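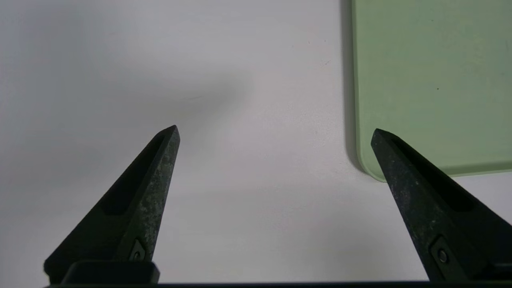

The Cidulton Council Votes dataset records how each ward in Cidulton voted at local elections, and what the winning candidates put in their leaflets. It holds 1486 rows, one for each candidate at each contest, and covers 18 wards. Scanning was done flat on a plain table with a smooth, pale grey-white top, and leaflets printed on white paper were laid on dark card first so that the edges could be found. Leaflets from Jovlow ward were mostly folded in three and are stored as two scans each.

Files

candidates.csv - one row per candidate per contest
wards.csv - ward names, old and new, with seat numbers
pledges.csv - pledges copied word for word from leaflets
scans/ - leaflet scans, named by ward and contest

Main columns in candidates.csv

ward: name as printed on the notice of poll
party: the description on the ballot paper, blank if none was given
votes: whole number from the declaration of result
elected: yes or no
turnout: per cent, one decimal place, blank where the council did not publish it

How the pledges were coded

Each pledge has one of 15 topic codes. Council tax, parking, bins and housing make up most of them. A pledge that covers two topics is entered twice with the same pledge_id, so count unique ids if you want totals. Vague lines such as "working hard for you" were left out.

Known problems

Nine contests were uncontested and have no vote figures. The Bañuelos Road by-election is listed under its old ward name, as the boundary moved afterwards. Spoilt papers are only given from the third contest onwards. Party names are not merged - local groups that changed their name between elections appear under both.

Loading

Files are UTF-8 with commas. Some spreadsheet programs will garble the ñ unless you pick the encoding by hand. The Trarkier script in tools/ checks that votes add up by ward and prints any that don't.

Corrections

Open an issue with the ward, the contest and a scan or photo of the declaration. Fixes go in each September.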